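How a Town Council Decides Where the Money Goes
A guide for readers in grades three to five

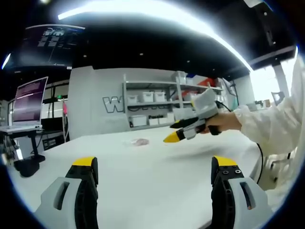 What is a town council?

A town council is a small group of people chosen by voters to make decisions for a town. The members are called councilors. In Hernside there are 13 councilors, and each one speaks for a different part of the town.

The council does not make laws for the whole country. It takes care of matters close to home, such as parks, sidewalks, street lights, and the public library. When a swing in a park is broken, the council must find the money to fix it.

Where does the money come from?

Most of the money comes from taxes. A tax is a payment that people and businesses make so that everyone can share certain services. People who own a house or a shop in Hernside pay a tax to the town every year. The town also collects smaller amounts, such as the fee for renting a picnic shelter at Lanow Park.

What is a budget?

A budget is a plan for using money. Suppose you receive an allowance and wish to buy a book, a snack, and a gift for a friend. You may find that you cannot pay for all of them. You must choose what to buy now and what to save for later. A town council does the same thing with much larger amounts.

The Hernside budget covers one year. It shows how much money the town expects to receive and how much it plans to spend. By town rule, the council may not plan to spend more than it expects to have.

Who writes the budget?

The first version is called a draft. It is written by the town finance office, which is led by Krisztina Pintér. Each department sends the office a list of what it needs. The library may ask for new books, and the parks department may ask for a new mower. The finance office studies the lists and puts them together into one plan.

The draft is ready in September. Copies are placed in the library and at Town Hall, where anyone may read them.

What is a public hearing?

Before the council votes, it must listen to the people of the town. A meeting held for this purpose is called a public hearing. Any resident may speak for up to two minutes. Children may speak too, if a parent or guardian signs the form.

Last year, students from Tremonwood School came to the hearing. They asked for a crosswalk on MacKinnon Street, where many of them walk to class. Some shop owners were worried that the crosswalk would take away parking spaces. The councilors listened to both groups and asked the town engineer to look for a place that would suit most people. The crosswalk was added to the budget at a cost of $4,000.

How does the council vote?

After the hearing, councilors may suggest changes to the draft. A suggested change is called an amendment. The council talks about each amendment and votes on it. When there are no more amendments, the council votes on the whole budget.

A budget passes when more than half of the councilors vote yes — this is called a majority. In Hernside, a majority of the full council is seven votes. If the budget does not pass, the finance office has 14 days to prepare a new draft.

Do councilors always agree?

No. One councilor may believe that fixing roads is most important, while another may wish to keep the swimming pool open longer. Councilors are expected to explain their reasons and to let others speak without interruption. Their votes are written down in a record called the minutes, so that residents can find out how each councilor voted.

Words to know

Amendment: a change suggested to a plan or a law
Budget: a plan for using money
Draft: an early version of a written plan
Majority: more than half
Minutes: the written record of a meeting
Resident: a person who lives in a place

How can you take part?

Students may attend any open council meeting with an adult. You may also write a letter to the councilor for your part of town. Include your name, your school, and the change you would like to see. Letters may be left at the front desk of Town Hall.

Page last reviewed 10/08/2025 by the Hernside Office of the Town Clerk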